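Reviews > Table linen > Flolberg wipe-clean cloth

Search reviews Enter a keyword Go

Flolberg plaid tablecloth, bought from Sokbridge
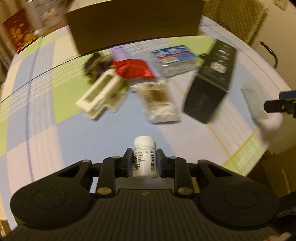 I wanted a cloth for the table where I sort the medicines and the odds and ends that come out of bags at the end of the week. The old one had gone thin at the corners. The Flolberg was £40 from Sokbridge, with delivery in five days.

The pattern is pale blue, lime green, white and light pink squares with thin dark blue and yellow lines running through. It's busier than I'd normally pick. Small white things like pill bottles still show up well enough on it, but a dropped tablet takes some finding on the white squares.

It arrived folded and the creases took nearly a fortnight to drop out. Tea wipes off. Biro doesn't — I have tried washing-up liquid and a bit of vinegar, and there is still a faint line near one end.

Mine is the 229 cm length. Sokbridge also sells a shorter one, and I'd measure first, as the long one hangs low on a small table and catches on chair arms. The hem is straight and hasn't frayed.

I looked at the Navickas cloth too. It felt heavier in the shop but only came in plain colours and cost more. I'd buy the Flolberg again in January if they put it in the sale.

Contact Trutholm Reviews | © Trutholm | Back to top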